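先行シングルとアルバム収録版で音が違う曲、どっちが「本物」扱い？

音楽 > 洋楽 > ポップス・R&B

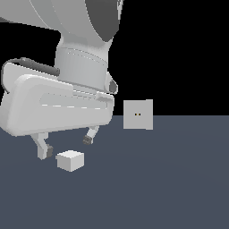

ねむい鯖
先行シングルで出た曲がアルバムに入ったとき、歌やミックスが変わってることがあるのはなぜですか？

tonkatsu_side_b
シングルを先に出した時点でアルバムがまだ完成してないからです。後からアルバム全体に合わせてミックスやマスタリングをやり直すので、音量や質感が変わります。歌を録り直したり構成を短くしたりすることもあります。どっちも正規の音源で、普通は後から出たアルバム版が「アルバムの曲」として残っていく感じ。シングル版が配信から消えることもあるので好きなら買っとくのがいいです。

ねむい鯖（補足）
早速ありがとうございます。すみません最初の書き方がざっくりすぎたので補足。スマホから急いで打ってるので読みにくかったらごめんなさい。

気になってるのは Chinyere Olaniyan の「Nekis」です。先行シングルで出たときにめちゃくちゃ聴いて、通勤の行きも帰りもずっとそれで、アルバム「Seltia」が出て6曲目に入ってたから喜んで再生したら、なんか違う。イントロが短い。サビの後ろで鳴ってたハンドクラップみたいな音がない。2番の歌い回しも違う気がする。最初イヤホン壊れたかと思いました。

あとシングルのときは自分で作ったプレイリストに入れてたのに、アルバムが出た後にそのプレイリストを開いたら、ジャケットがアルバムのやつに変わってて、音もアルバム版になってる？ような？　これは気のせいかもです。

聞きたいのは
・録り直しなのかミックス違いなのか、素人でも聴き分ける方法ある？
・シングル版をちゃんと手元に残すにはどうしたらいい？
・ファンの間でアルバム版のほうが「本人の意図に近い」って言う人がいて、それがちょっと引っかかってる。シングル版が好きな自分は間違ってるのか

最後のは愚痴です。

マルタの弟子
長くなります。昼休みに書いてるので途中で雑になるかも。

まず Nekis、自分も両方聴いてます。先に答えを書くと、あれは「ボーカル一部差し替え＋編集違い＋ミックス違い」だと思う。全部やってるやつ。公式の説明は見たことないので以下は耳で聴いた話です。クレジットについてはアルバムのブックレットを見ながら書いてます。

イントロ。シングル版は歌が入るまで21秒あります。アルバム版はその前半がばっさり無い。これは編集。たぶん5曲目の終わりが持続音で終わってて、そこから Nekis の頭に繋がるようになってるから、イントロの静かなとこが要らなくなったんだと思います。アルバムを頭から通しで聴くとすごく自然です。逆に Nekis だけ単体で再生するとぶつっと始まる。シャッフルで聴く人には不親切ですね。シャッフル派なら違和感出て当たり前。

ハンドクラップ。消えてないです。ある。よく聴くと2回目のサビの左側に小さく残ってる。シングル版だと真ん中でどーんと鳴ってたのが引っ込んでる。こういうのが「ミックス違い」。素材は同じで、置き場所と大きさを変えてる。スマホのスピーカーだとほぼ聞こえないのでイヤホンでどうぞ。

歌い回し。2番の頭、ここは録り直しだと思います。息継ぎの位置が違う。シングル版は一行目の終わりで息を吸う音が入ってて、アルバム版はそのまま次の行に行ってる。ミックスをいじっても息継ぎの場所は動かないので（編集で切り貼りすれば動くけど）、ここは別テイクか録り直し。1番とサビは息の場所も語尾の揺れも同じなので同じテイクっぽい。

で、聴き分け方の話。

息継ぎを聴く。これが一番わかりやすいと思う。歌詞カードに鉛筆で息のとこに印つけて、もう片方を流して比べる。ずれてたら別テイク。地味だけど確実。

語尾。伸ばす音の最後って毎回違うんですよ、どんなに上手い人でも。消え方とか揺れ方とか。そこが完全に同じなら同じテイク。

同時に流す。パソコンに音源が両方あるなら、無料の波形編集ソフトで並べて頭を揃えて同時に鳴らす。同じ演奏ならテンポがぴったり合ったまま最後までいく。ただ最近のポップスはクリックに合わせて作ってるので、録り直しててもテンポは合っちゃいます。だからこれは歌より生ドラムの曲向け。Nekis では役に立たなかった。書いてから気づいた。すいません。

音量の罠。これ大事です。シングル版とアルバム版で音の大きさが違うと、人間は大きいほうを「いい音」と感じやすい。比べるときは必ず音量を合わせてください。配信アプリの「音量を均一にする」みたいな設定、あれもアルバム単位で効くのと曲単位で効くのがあるので、比較するときだけオフにして自分で合わせたほうがいいです。自分はこれをやらずに一週間ぐらい「アルバム版は迫力ない」って言い続けて、揃えて聴いたらむしろ低音はアルバム版のほうが出てた。恥ずかしい。

クレジットの話も。シングルのときは制作が本人名義だけで出てて、アルバムのほうには追加プロダクションに Kubiak の名前が入ってます。6曲目と8曲目だけ。なのでシングルの後に Kubiak が入ってきて手を入れた、と考えるのが自然かなと。8曲目を聴くと同じようなシンセの使い方してるのでわかると思います。あの、うにょっと下がるやつ。

追加プロダクションって表記は幅が広くて、シンセを一本足しただけの人も、ほとんど作り直した人も同じ書き方になることがあるので、表記だけで「どのぐらい変わったか」は判断できないです。耳で聴くしかない。

プレイリストの件。気のせいじゃない可能性あります。配信サービスだと、同じ録音として登録されてる曲は、アルバムが出た後にアルバム側へまとめられることがある。ジャケットが変わるのはそれ。録音には識別コードがついてて（ISRCっていいます）、別バージョンなら本来は別のコードがつくものなんですが、登録するときに同じコードを使い回してたり、レーベルがシングル単体のページを取り下げたりすると、こっちから見ると勝手に入れ替わったように見える。Nekis がどれに当たるかは知りません。確認するには、アーティストページの「シングル」の欄を見て、シングル単体がまだ残ってるか見てください。残ってたらそこから入れ直す。再生時間が違うはずなので見ればわかります。

手元に残す方法は、ダウンロード販売で買う。配信アプリの中の「ダウンロード」はオフライン再生用の一時保存なので、残したことにならないです。ここ勘違いしてる人多い。購入してファイルで持って、別の場所にもコピー。あと買う前に試聴で必ずイントロ確認。シングルのページで買ったのに中身がアルバム版、という報告を他の曲で見たことがあります。

自分の場合はファイル名の後ろに「シングル」「アルバム」って手で書き足してます。何年か経つとどっちがどっちか絶対忘れるので。タグのほうも直しておくとプレーヤーを変えても平気です。

CDシングルは今回出てないはず。アナログはアルバムのみ。

3つ目の愚痴のほうは次の人に任せます。休み時間終わり

雨の日カセット
↑の人くわしい。自分は音のことはあんまりわからないので3つ目の話だけ。

「アルバム版が本人の意図」って言い方、よく見るけどわりと怪しいと思ってます。先行シングルだって本人が出していいと思ったから出てるわけで。シングルのほうはレーベルの都合で急いで出したんだ、みたいな話もセットで出てくるんだけど、じゃあアルバム版にレーベルの都合が入ってないかっていうと、そんなことないでしょ。Zudero から出てるんだからどっちも Zudero の人が聴いてOK出してます。アルバムのほうが会議が多かったかもしれないし。そこは外からはわからない。

あと新譜のたびに「今回こそ素の彼女」「前のは作られたイメージ」って言う人いるじゃないですか。前のアルバムでアコギ弾いてたときも言われてたし、今回シンセが増えて低音重くなってもまた言われてる。どっちも同じ人が同じように歌ってるのにね。曲のバージョン違いでも同じことが起きてるだけって気がする。派手なハンドクラップが引っ込んで渋くなった→大人になった→これが本音、みたいな流れで語りたいんだと思う。まあ語りたい気持ちはわかるよ、わたしもやる。

でもねむい鯖さんが通勤でずっと聴いてたのはシングル版なんだから、それが自分の Nekis でいいのでは。最初に覚えた音が基準になるのは普通です。わたしは昔ラジオを録音したテープで覚えた曲があって、DJ のしゃべりがイントロにかぶってるんだけど、いまだに正規の音源を聴くとしゃべりが無いのが物足りない。それに比べたらシングル版が好きなんて全然まとも。

逆パターンの話もしておくと、最初嫌いだったアルバム版を何ヶ月か後に好きになることもあります。慣れ。だから片方を消したりはしないほうがいいかも。両方置いとく。

ファン同士の話だと、言い返すとめんどくさくなるので「自分はシングルのクラップが好き」って具体的に言うといいですよ。どっちが本物かの話にすると終わらないけど、クラップの話だと意外と「わかる」って人が出てくる。この前見てた掲示板でも、イントロの短さをめぐって64レスぐらい、じゃなくて64レスぴったりで管理人がスレ止めてた。全部読んだ自分もどうかしてる。読んだ結果、得た知識はほぼ無し。途中から歌詞の解釈の話になって、最後は前のアルバムのジャケットの話だった。

あとライブだとどっちでもない第三のバージョンになるのでさらにややこしいです。10月のライブの音源を聴いた限りだとイントロはシングル寄りの長いやつ、クラップは客がやる、2番の歌い方はアルバム版。いいとこ取り。これ聴いて自分はもうどれが本物とか考えるのやめました。

長文失礼。誤字あったらすいまん。

ねむい鯖（お礼）
お二人とも、最初の方も、ありがとうございます！！　今電車なので短く。

シングルの欄見たらまだ残ってました。再生時間も違った。ということはプレイリストのほうは入れ替わってたっぽいです。とりあえず入れ直して、帰ったらファイルで買います。ダウンロードボタン押してあるから大丈夫と思ってたので、あぶなかった。。。

クラップ、左にいました。言われて聴いたらちゃんといた。今まで何を聴いてたんだ。あと息継ぎもほんとに違いますね。一回気づくともうそこしか聞こえない。

アルバムを頭から通しで、っていうのをまだやってなかったので、今夜やってみます。いつもシャッフルでした。5曲目から繋がってるのも全然知らなかったです。

ライブ版のことも気になるんですが、どこで聴けるのかは別で質問立てたほうがいいですかね。ここに書くと長くなりそうなので。

マルタの弟子
別で立てたほうが他の人も見つけやすいと思います。タイトルに曲名入れてください。曲名ないと検索に引っかからないので。

あと書き忘れ。ファイルで買うとき、まとめ買いでアルバム丸ごとにするとシングル版はついてこないです。シングルのページから単品で。デラックス版が後で出てシングル版がボーナスで入るパターンもあるけど、出るかどうかわからないものを待つより単品で買ったほうが早い。

雨の日カセット
通しで聴いたら感想書いてください。8曲目のあとの無音のとこ、飛ばさずに待ってて。

ねむい鯖
待ちます。新しい質問のほうは夜に立てます。こっちは解決済みにしておきますね。ベストアンサーひとりしか選べないのか、ええと、マルタの弟子さんにします。カセットさんもほんとにありがとうございました。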